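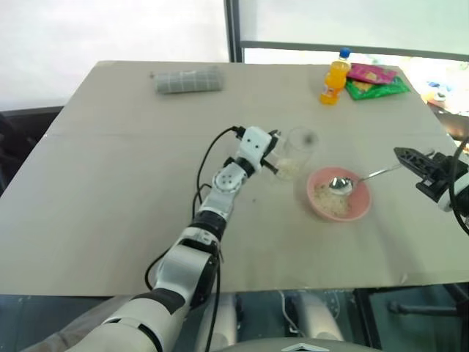

4.2 Length of stay and the late ferry

Two sources here. Exit survey at the Wovness pier, 1253 usable forms, and the Valitia booking export, 2145 bookings for the same season. They don't match one to one - day visitors never show up in the bookings, and campervan people mostly don't either. We kept both and report them separately.

Main result: visitors who knew about the late Trinano sailing before they arrived stayed into the evening and spent more on food. Those who found out on the pier did not change plans. Most had a bus to catch, or a dog in the car, or a dinner booked on the other side. So timetable information matters before the trip, much less during it. Same pattern in the April pilot, though the question wording was diffrent then.

Figure 3. Pink bowl and clear plastic cup on the tabletop, with white gripper at left.

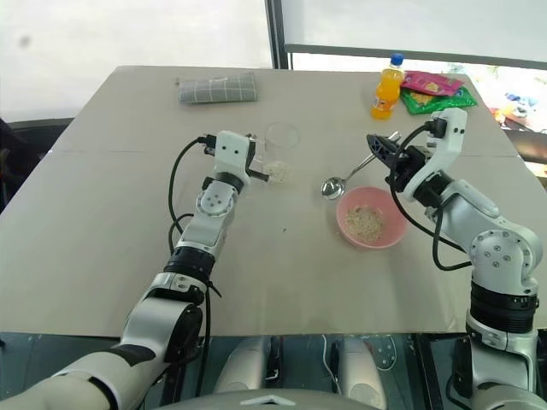

Overnight guests are a harder case. The Valitia export gives nights booked, not nights slept, and early departures are not recorded. Zoëga guesthouses keep thier own register, which we were allowed to check against 237 of the bookings. Mostly one-night stays cut to none, nearly all on days with a cancelled sailing. We corrected for this in the spending model but not in the map.

Walking distance: anything past 60 minutes from the pier was coded as "remote". Crude. The headland path is slow going and the road is not, and the survey did not ask which one people took. A finer split was tried and dropped, cells too small.

Weather left out of this section, see 4.4. Wind is in there, rain isn't - the gauge at the harbor was down for part of the season.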